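Vanolov Bench Scissors

General-purpose scissors for the packing table or workbench. Two closed loop handles in dark navy-blue plastic, silver metal blades, gold-colored pivot screw. Supplied singly or in boxes of 22.

Specifications
Blade length: 70 mm from pivot to tip
Tip: pointed
Handles: plastic, rounded loops
Blade thickness: 2 mm
Suitable for: paper, card, twine, light packing film
Not suitable for: wire, sheet metal, strapping

Use and care
Wipe the blades with a dry cloth after cutting tape. Adhesive left near the pivot makes the action stiff. Apply one drop of light machine oil at the screw when needed and remove the excess. Do not put in a dishwasher. Adjust the screw in quarter turns only; overtightening wears the blade faces.

Storage
Close the blades before setting the scissors down. Lay flat on the bench, or hang by either loop from a Trajkovski pegboard hook.
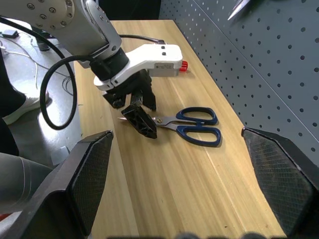
Ordering
Single pairs ship from stock. Boxes ship within 7 working days. Replacement pivot screws are listed under Vanolov spare parts.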